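站内搜索 请输入关键词 搜索

图集:手提式小收纳盒的开合与存放

本页归入Kindomton收纳器具图集的“带盖小盒”一组,由Macarena Valdebenito整理,2019年8月12日更新。收录对象为桌面用的翻盖塑料盒,带提手和前部搭扣,用于存放零散小件。图后附本组通用的术语、检查方法和记录格式,供登记其他盒型时参照。

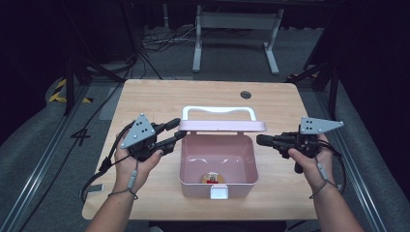
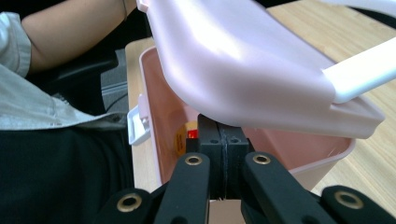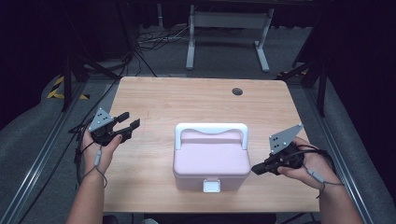 粉色手提收纳盒,浅色木桌面。第一、二张盒盖掀起,盒内有一件小物;第三张可见盖面浅凹和白色提手。

一、术语

盒体:下部容器,包括底面、四壁和口沿。口沿指四壁上端的一圈边缘,与盒盖接触。

盒盖:上部翻盖。登记时写明翻起后能停住的位置,分“近直立”“后仰”“全平”三档。盒盖不能自行停住的,记“不自停”。

搭扣:将盖与体锁在一起的活动件,一般位于前壁中部,也有装在侧面的。登记时以提手两端的连线为横向,先定前后,再写搭扣位置。

提手:登记时写明装在盖上还是装在盒体上。两种装法的受力路径不同,见第三节。

凹面:盖面上低于周边的区域,可贴标签。凹面深度小于标签厚度时,标签边缘容易被上层盒底刮起。

二、搭扣

搭扣检查分空盒和装载两步。空盒状态下扣合,应有清楚的到位感,扣合后用手指轻推盖前沿,盖与口沿之间不应出现可见的错动。装载状态下重复一次,载荷取600克,均匀铺在盒底。两步结果不一致的,多数问题出在前壁:壁薄,装载后向外鼓,搭扣的咬合量随之减少。

开启时先松搭扣,再抬盖。搭扣未完全脱开就抬盖,力会集中在扣钩根部。白色塑料件在这一部位受力过大后会发暗或发白,肉眼不易分辨,侧光下较清楚。Debashish Uddin在旧记录里把这种痕迹一律记为“裂”,现改为两级:仅有颜色变化的记“应力痕”,指甲能感到台阶的记“裂”。旧记录不回改,查阅时注意年份。

开合寿命按4000次登记,达到次数后仍能扣住600克载荷的盒型记“合格”,提前失效的写明失效时的次数和部位。测试时每次都要开到盒盖的停止位置,只开一半的不计数。

三、提手

提手装在盖上时,提起的重量依次经过盒盖、搭扣、铰链传到盒体。搭扣没有扣好,提起时前部会先张开,盒内小件从前沿滑出。因此盖装提手的盒型必须在标签上注明“先扣后提”。提手装在盒体上的没有这一问题,但盖子翻开时提手可能挡路,要另记提手能否放倒。

提手静载取2000克,悬挂放置一夜,次日看三处:提手两端的根部、盖面中央、搭扣。根部允许有轻微弯曲,卸载后应恢复。盖面中央如有下凹或上拱,用直尺横放检查缝隙。

握持处的宽度按戴薄手套的手测量。Nimal Kodikara认为这一项对小盒没有意义,两根手指就能提起;Clifford Després的意见相反,理由是叠放在高处的盒子要整手抓取。目前保留该项,填写与否由登记人决定。

四、内腔

内腔登记项如下。

底面是否平整:将盒放在平面上,盒内放一枚圆形小件,观察是否自行滚动。记录前先确认桌面水平。

内角:分直角和圆角。圆角便于擦拭和取出薄片,直角的可用面积较大。

隔断:分固定、可拆和无。可拆隔断须单独编号,收纳时与盒体一同存放。

内壁光泽:光亮的内壁易显划痕,哑光内壁易留指印,按实际写,不作评分。

单件小物放在大盒里,搬动时会来回碰壁。常见处理是垫一层软布,或者改用小一号的盒子。软布要裁到小于底面,边缘翻到口沿上会妨碍合盖,搭扣扣得上也可能只是勉强扣住。

五、装盒

装盒顺序:重件先放,靠铰链一侧;轻件后放,靠搭扣一侧。翻盖盒开盖后重心后移,若后部没有载荷,浅而窄的盒子在盖子后仰时会向后翘起。空盒的后翘情况单独记录。装有内容物的盒子不翘,并不说明空盒也不翘。

小件高度不超过口沿。超出口沿的小件即使能被盖子压住,也会使铰链长期受力。圆形小件宜放进内袋。带标签的小件,标签面朝上,开盖即可辨认。

合盖前用手指沿口沿走一圈,确认没有纸片、线头或布边压在上面。合盖时两手分别按在盖前沿左右两端,力量一致,再压搭扣。单手从一侧合盖容易造成盖子扭转,久之铰链一端松、一端紧。

六、标签与编号

标签贴在盖面凹处,文字方向与前壁一致,站在搭扣一侧可正读。侧壁另贴一张小标签,供叠放时查看。两处编号必须相同。更换盒子时旧标签不揭下再用,一律重写。

编号由区号、盒型和序号组成。Tenport库房的盒子沿用旧区号,不另改。Istex登记表的备注栏较短,超出部分写到背面,并在正面画一个箭头。

浅粉、浅蓝等浅色盒体不用白底标签,远看分不清边界,改用黄底黑字。深色盒体不限。

七、清洁与存放

清洁用软布和中性洗涤剂,先擦内壁,再擦口沿,最后擦外壁和提手。铰链缝隙用软毛刷。不用研磨类清洁剂。擦完后敞盖放置,水分散尽再合盖。搭扣内侧易积灰,每次清洁都应翻开检查。

印刷图案的小件不要长期贴着浅色塑料内壁,部分油墨会转移到塑料上,擦不掉。已有色迹的盒子仍可使用,登记表上注明位置即可。

叠放时,带拱形提手的盒子一律放在最上层。提手可放倒的,放倒后盖面仍须平整才允许再叠一层。层架每格放9只,留一格空位周转。层架避开窗边,浅色塑料受日照后会发黄,先黄的通常是提手和搭扣这些白色件。

八、记录格式

每只盒子一行,栏目依次为:编号、盒体颜色、提手位置、搭扣位置、盒盖停止档、内腔、载荷结果、备注。颜色只写一个基本色加深浅,例如“浅粉”“中蓝”,不写商品色名。Le Roux目录里的色名与本表没有对应关系,不要照抄。

载荷结果只写“合格”“应力痕”“裂”三种,同时出现时取最重的一种。备注栏写部位。

登记表由Menaka Sultana汇总,11月统一换新表。换表前的空白旧表可继续使用,“盒盖停止档”一栏手工补在右侧。

同组图集:抽屉式小盒;双层工具盒;无盖浅盘;带隔断零件盒。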